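Search this site Go

Teleop Demos FAQ - Kurico bench

Shona Costigan keeps this page up. If something's wrong, tell her, don't just fix it.

Do I need to know how to code?

No. Two hand controllers, a foot pedal, a screen. Most people are OK after 15 minutes in the sim.

Why start in the sim?

Cheaper to crash. Also we want the sim demos anyway - the Brunton set needs 2000 and we're at 1340 as of December.

What does a demo look like from the operator side?

Wood table, black grippers coming up from the bottom, blade-shaped part held up against the left one. Tools can be way over in a corner, like the orange-handled one, screwdriver or similar. Get used to working with part of the stuff out of view.

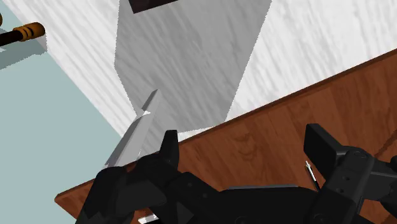 Can I move the view?

Not during a take. Between takes, yes, hit reset after or the next person gets your angle.

The shadows have jagged edges. Is my screen broken?

No. Renderer setting, we keep it low so the controls don't lag. Don't go by a shadow edge to judge distance, go slow the last inch.

I dropped the part. Start over?

If you can pick it up again clean, keep going. Recoveries are useful. If it's off the table, end the take and mark it D.

How fast should I go?

Slower than you want to. Fletcher Ellery went thru a batch of 1518 and most of the rejects were jerky starts. Squeeze the grip, wait a beat, then move.

Can I just grab the arm and move it by hand?

On the Gravton arm yes, hold the wrist button. Not on the Skimmont, it's remote only. Both hands off before you press record either way.

Left and right feel swapped??

You picked up the controllers backwards. Tape mark goes on the left.

Where do my takes go?

Saved automaticaly when you let off the pedal. Please don't rename them.

Can I delete a bad one?

No, mark it. Shona does the deleting.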